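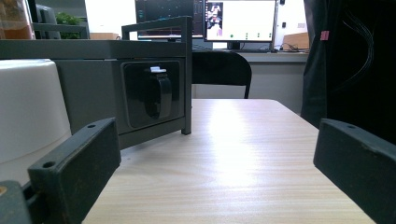 Gripper update, quick one as I've got to be out the door in a bit

5 September 2024

So the fingers are on. Both of them! Third go at the left one, I had the hole in the wrong place twice and only noticed the second time when the screw was already halfway in. Idiot. Dark grey filament again as that's what was left on the spool. They've picked up scuffs already but I'm not reprinting for looks.

Things done since last time:

Servo horn swapped for the metal one. Should have done it in December when Sheldon Landry told me to. Sheldon, if you're reading, yes, fine.

Pulse range sorted. I'd been closing at 700 and it kept buzzing and getting hot at the end of travel. Dropped back to 800 and it goes quiet. Open is still the same as before, havn't touched it.

New spring in the trigger. The old one came out of a pen and felt like it.

Still to do — the wiring, mainly. It's all hanging off the back and I catch it with my sleeve every single time. Also the left finger sits a hair lower than the right when fully shut, so thin stuff like card slips out at the bottom. Might be the print, might be me overtightening. Going to shim it with tape before I do anything clever.

I've named the thing Lulletti, for no good reason. The first one was Chisholm and it lives in a drawer now, minus its motor.

Logging is working at last. The script was writing every position twice and I spent a whole evening blaming the cable. One line. Last run gave me 937 readings and they all look sane, so I'll plot them when I get a minute and put the graph up with the files.

Somebody asked for the files. They're comming, I need to tidy the trigger part first, it has a wall in it thin enough to see through and it will snap on you.

Right, shoes, keys, gone. More when the shim is in.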